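The Loop
Fiction
Apr 19, 2023

The contract said one thousand good hangs, and the word that caused the trouble was good.

Seo-ah Sung had been hired by Potden to put a jacket on a hook. She had a degree, two languages and a certificate in hotel management, and had come through three rounds of interviews, in the last of which a man asked her where she saw herself in five years. She had said somewhere in operations. He had written that down.

The jacket was a varsity jacket, maroon with white sleeves, and it hung in a white closet on the fourth floor of a building she had never been inside. She worked from the second floor of a different building, across the river, with a handle in each fist and a headset that left a groove over her eyebrows until supper. When she moved her hands, Aubert moved its hands. Aubert was the robot. The name was on the purchase order, so it stayed.

Next to the jacket was a bathrobe, which was the other half of the task.

"Why a bathrobe?" she asked on her first morning.

"Customers have bathrobes," said Suha Rawashdeh, who was her supervisor and whose voice lived in her left ear. "It's a market thing."

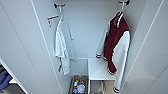
Jikness Quarterly, Vol. 16, No. 2, p. 40

The robe was the easy one. It was bright and it hung straight, and it wanted to go back where it had been. The jacket had opinions. It had heavy shoulders and long arms, and the loop at its collar was white, short and about as easy to catch as an eel in a sink. You took the jacket by the collar, found the loop, lifted, found the hook, lowered, and let go. A child could do it. Seo-ah knew this because Suha had brought her nephew in on a school holiday and he had done it, first try, and asked if there was a harder one.

It took her four days to get a good hang. On the first she dropped the jacket over the little white unit at the bottom of the closet so many times that she began to feel she was tucking it in. On the second she pulled the robe down with it. On the third she got the loop over the hook, let go, and drew back her hand with a cuff still in it.

"That one's a no," said Suha.

"I know it's a no."

"I have to say it out loud. It's for the log."

By the end of the second week she could do sixteen in an hour, provided she didn't think about her hands. Thinking about her hands was fatal. She thought about lunch, or about the basket in the corner of the closet, which had what might have been bottles in it and something round and pale that she had never been able to identify. It wasn't part of the task, so there was no reason to go near it. She spent a good part of April wanting to.

Her sleeves at home began to annoy her. She stood in her own hallway with her own coat and looked for the loop with the tip of her finger, slowly, approaching from the left. Her sister asked what she was doing.

"Working," said Seo-ah.

The people who wanted the thousand hangs were a company called Renard, which intended to sell a closet robot to hotels. Renard sent a list of requirements every couple of weeks and each list contradicted the one before it with great politeness. First the demonstrations were to be natural. Then they were to be consistent. Then, after a meeting, they were to be consistently natural. Suha read this last one into the earpiece in a flat voice and waited.

"What does that mean?" said Seo-ah.

"I think it means do what you were doing."

"Which time?"

"I'm going to get some tea," said Suha.

She had three views to pick from. There was the head view, which was the closet as anybody would see it, and which told her where everything was except the loop. Each wrist had a little camera too, and these told her where the loop was and hid the rest of the world. She learned to flip between them with her thumb. Between hangs, with the arms parked and the heads of people in the other room deciding whether to keep the last one, she sometimes left it on a wrist and looked at whatever the wrist had been left looking at. It was restful. There was always a screw somewhere, and a stretch of cable, and a good deal of dark metal that wanted nothing put on it.
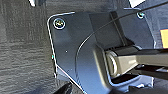

At six hundred and something hangs they let Aubert try by itself.

Seo-ah was invited to watch, which meant she sat in her usual chair in her usual headset with her hands in her lap. She had dressed up a little. Suha counted down from three for reasons she could not later defend, and on the other side of the river the arm lifted.

It reached for the jacket. It took the collar. Then it stopped, dipped an inch, and came up again.

"What was that?" said Suha.

"What was what?"

"The dip."

Aubert found the loop, missed it, dipped an inch, found it again, lifted, and put the jacket on the hook. It let go. It drew back its hand, and the hand was empty. There was cheering in Seo-ah's left ear, tinny and generous, and somebody in the background said a word that would have to come out of the log.

"Run it again," said Suha.

It dipped again. It dipped before the robe as well. It dipped when it had done something right and also when it had done something wrong, a small, weary settling of the wrist, like a waiter hearing the phrase *and could you split that seven ways*.

Suha pulled up the old demonstrations and went through them with her chin on her fist. It took most of an afternoon. Then she called across the river.

"Seo-ah. Breathe out for me."

"What?"

"You're holding the handles? Breathe out. The way you would."

Seo-ah breathed out. On the fourth floor, Aubert's wrists went down an inch.

"Ah," said Suha.

"I don't do that."

"You do it before every single one. There are six hundred of them. You sigh, and we've taught a machine that it's step one."

There was a call with Renard. Seo-ah was asked to join it and asked not to speak. The engineers said the dip could be filtered out. The filtering was tried, and what remained reached for the jacket with terrible confidence and punched it into the back wall. They put the dip back. The jacket went up on the hook like a flag. A man from Renard with a very good microphone said that in fact, watching it, he rather liked it, that it read as care, and could the team say whether it was proprietary.

"It's proprietary," said Suha.

"Does it have a name?"

There was a pause on the line while Suha looked for one.

"Settling," she said.

The next list of requirements asked for more settling.

This was harder than it sounds. Once Seo-ah knew about the sigh she couldn't do it. She breathed out on purpose and it came out theatrical; Aubert sagged at the wrists like something in an opera. She tried holding her breath and got dizzy at hang seven hundred and two. Suha rejected forty in a row, each of them out loud, for the log.

"Think about something disappointing," Suha said.

"Like what?"

"I don't know. Your interview."

She thought about the interview. She thought about the man writing down *operations*. She thought about her sister, who had lately told an aunt that Seo-ah was in robotics, and about the aunt, who now wanted her vacuum cleaner looked at. The wrists went down an inch, came up, and the jacket went on the hook with its white sleeve swinging.

"That's a yes," said Suha. "Whatever that was, keep it."

She finished in September. For the last one some people came in to stand behind her chair, and a cake was cut across the river where she couldn't have any. The hang itself was a robe, and nothing went wrong with it. She took the headset off and rubbed the groove over her eyebrows. Then she put it back on.

"Suha? Is the system still up?"

"For another ten minutes. Why?"

"What's the round thing in the basket?"

There was some rustling. Suha's shoes went across a floor Seo-ah had listened to for months and never seen.

"Do you want me to tell you," said Suha, "or do you want to pick it up?"

Seo-ah took hold of the handles and breathed out.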